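I met Lindiwe Mathebula at the back of a repair shop in Ernside, behind a counter piled with returned parcels and a kettle that took forever. She runs the place with one full-timer and a couple of students, and since October they've had a Pumum on the sorting bench. If you haven't come across it, the Pumum is a small arm sold as a kit, with a gripper, a wrist camera and a subscription to the software that tells it what to pick up. I'd been reading about it for months and wanted to talk to somebody who had paid for one with her own money.

"I nearly didn't," she said. "I'd been stung by a label printer the year before and I was in a mood about gadgets generally."

What changed her mind was the salvage work. The shop takes in dead equipment from two local firms, strips it and sells on whatever still has some life in it. That means bins and bins of boards, motors, solenoids, plugs and odd lengths of cable, all needing to go in the right tray before anyone can test them. It's dull work, and it was eating her evenings.

The kit came in three boxes. I asked how the setup went and got a long look. "The arm itself was lovely, I had it bolted down before lunch. Then I spent the rest of the day on the calibration, because the instructions tell you to print a sheet at full size and my printer was quietly shrinking it. Baltazar spotted that. I'd have been there all week."

Baltazar Huerta is the full-timer, and he does most of the day-to-day running of the thing. He came over with his tea when he heard his name and stayed for the rest of our chat, which I was glad of, as he had the stronger opinions (he thinks the software is very good and the power supply is rubbish).

We went over to watch it for a while. I'd expected something quicker, I must say! It moves at the pace of a person who is being careful with someone else's crockery. Baltazar says you can turn the speed up in the settings and that you shouldn't, at least until it has got used to your parts.
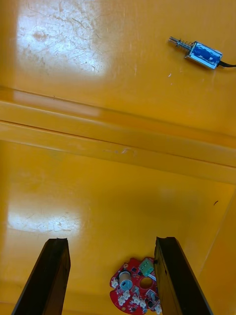 The Pumum's gripper at one of the yellow bins, with a round red circuit board and a small solenoid to sort.

So what is it good at? "Anything with a body to it," said Baltazar. "Give it a solenoid with a nice square metal frame and it's happy. It takes hold across the frame and off it goes." Boards are trickier. He likes them picked up by the edge, away from the connectors, and the software lets you draw a no-touch area for each type of part. He has drawn 67 of them so far, and showed me a fair few on the laptop before Lindiwe moved us along.

Cables are the sore point. A part with a lead on it is really two things, he reckons, the bit you want and the bit that follows it around catching on everything. For the first fortnight he was untangling something most mornings. There's now a setting called slow lift, which came in an update, and he says it has cured most of the trouble. The thin bare wire they get from old alarm panels still goes to a human.

I asked about shiny bins, as I'd seen people grumbling online that reflections upset the camera. Lindiwe laughed. "We had that. I bought matt grey ones from Hamann, they cost a fortune, and then Baltazar moved the lamp and the yellow ones were fine." The grey ones are under the stairs if anybody wants them.

Support got a mixed report. The company answers emails, usually the same day, but replacement fingertips took eight days to turn up and the shop was back to sorting by hand in the meantime. Lindiwe would like a spare set in the box from the start, and so would I at that price. She had also looked at the Brirno, which is cheaper to run as there's no subscription, but you have to teach it every part yourself and she couldn't face it.

Has it saved time? She was careful here. On a good day she thinks it does roughly 2 hours of sorting that she'd otherwise be doing after closing. On a bad day it stops and beeps until somebody goes over – and the beep is horrible, you can't change it, I asked.

"Would I buy it again? Yes," she said. "I'd wait for a sale, mind."

Baltazar would buy it again too, with a different power supply. He was already back at the bench by then, drawing another no-touch area for a fan controller that had come in that morning, and I finally got my tea.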